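Varnero Project, Robotics Option
Notes for session 4: picking up flat, floppy things
Shahnaz Jayawardena
Oct 10, 2022

Hello again! These notes go with the practical, so please read them before you come in and not on the stairs on the way up (I know who you are). Last time we finished with the wooden blocks, and most of you were getting quite smug about blocks, so now we move on to things that bend.

First, some housekeeping. The Tsai group and the Dilton group have swapped slots, so check the list on the door. If you borrowed a charger from the grey box, bring it back. And your short write-up on the block task is due before the November break, one side of paper, with your own plots please and none of mine pasted in.

Why flat things are awkward

A block is kind to you. It has sides, it sits up off the surface, and you can come at it from nearly any direction and still get a finger on each face. Now think of a sheet of card, or a glove, or an insole out of a shoe. There's hardly any height to grab. If your fingertips are two or three millimetres too high you close on air, and if they're too low you push into the floor and the whole wrist gets shoved out of line. I spent a whole afternoon doing the second one when I first tried this, and my thumbs ached for days!

There are a few ways in, and I'd like you to try them all before you pick a favourite:

Edge pinch. Slide one finger under the edge and bring the other down on top. Works well on anything stiff enough to lift at one end.

Squeeze and buckle. Put a finger on each long side and close slowly, so that the middle rises up between them. Lovely on cloth, hit and miss on foam.

Two-handed. One gripper holds the far end still while the other one gets under the near end. Slower, but it's the one I'd bet on for an insole.

Drag to the edge. Only any use on a table, where you can pull the thing until it hangs over. On the floor you're out of luck.

For the practical we'll be on the floor, with both hand-held grippers and the marker cubes on. Remember what the cubes are for: the tracking software works out where each gripper is from those black and white patterns, so if you cover them with a sleeve or turn them right away from the camera, your recording will have a hole in it. Short sleeves or rolled-up sleeves, please.
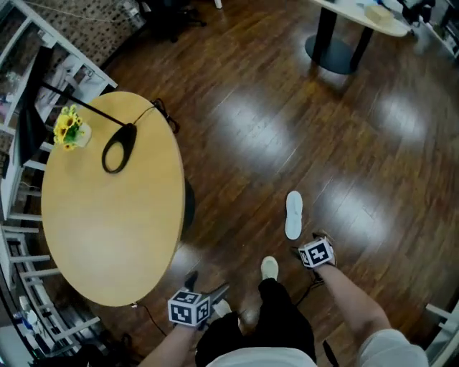
Floor task, both grippers in hand, with the insole lying ahead of the right one.

Look at how much of each cube the camera has to work with when you're holding your arms out and down like that. It's worth practising your reach standing up before you bend at all, and then having a go from a crouch, and comparing the two recordings. The people in the Jarnia group who did this with the blocks found their crouching runs much cleaner, but I wouldn't take it as gospel.

What to do in the session

Work in pairs, one on the grippers and one on the laptop, and swap at half time. Each pair needs 40 attempts at the single insole, and 30 of those should be two-handed. Start every attempt with both grippers open and finish with the insole held clear of the floor for a slow breath. Turn it a little between goes, or you'll just be learning one position by heart.

Keep the ones that go wrong! I mean it. Last year's set came to 182 recordings, and the bits we learned most from were the fumbles, where you could see a finger skid along the top and someone change their mind halfway. Label them as fails and leave them in.

Move slowly near the object, slower than feels natural. You can be as quick as you like on the way there. And mind the cables, both your own and whatever is trailing off the tables, as you'll be looking at your hands and not your feet.

To bring: your notebook, flat shoes, the login for the shared folder. Files are named with your group, then your initials, then the attempt number, and please don't put spaces in them.

Reading for next time is the handout on grip force, up to the worked sum with the 400 gram bag of rice. Have a stab at the sum yourself first. If you get stuck, email me or catch me at the end.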